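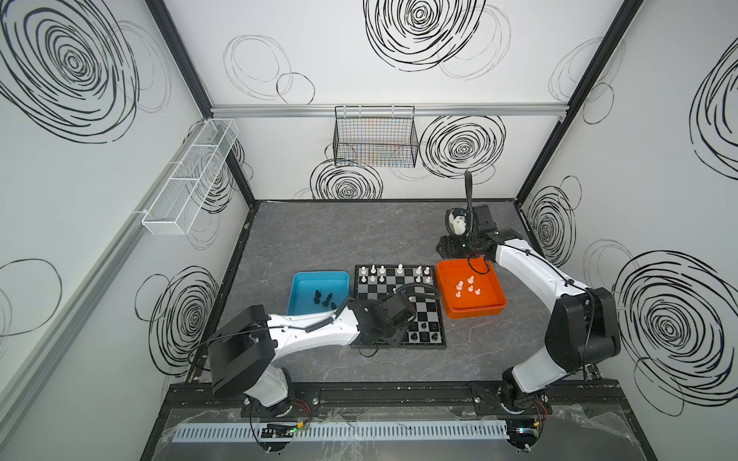

Datasets > Tabletop > Two-Arm Chess Setup

# Two-Arm Chess Setup

Welcome, and thank you for stopping by! This set holds demonstrations of a pair of arms laying out a chessboard, all of them recorded by remote control in the Tolentino cell. Alfredo Macaraeg drove most of the sessions and Aksel Kjærgaard took the rest, so you may notice two rather different driving styles (Alfredo is patient with the knights, Aksel likes to get the pawns over with).

## The task

Black pieces belong to the blue tray on the left and white pieces to the orange tray on the right. The operator picks a piece, carries it over the edge of the tray and sets it down on its starting square. 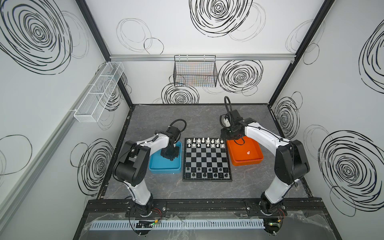
*Both colors on their home ranks, with a single white piece in the orange tray.*

## What you get

We recorded 300 episodes and kept 297 — the other three had gaps in the joint log. Each episode folder has the fixed camera video, joint positions for both arms, gripper commands and a short operator note. Please do read the notes, they're often more useful than the labels! The 34 episodes tagged `retry` include a dropped or tipped piece, and we left them in on purpose.

## Loading

Unpack everything into one folder and point the Cillia reader at it. Version 6 or newer, please; older ones mix up the left and right gripper channels.

## Comments

**darkpawn:** Are the operator notes all in English?

**Aksel Kjærgaard:** Mostly! A few of mine are in Danish, and I'm slowly working through them.

**m_ortega:** The retry tag saved me a week of sorting. Thank you both.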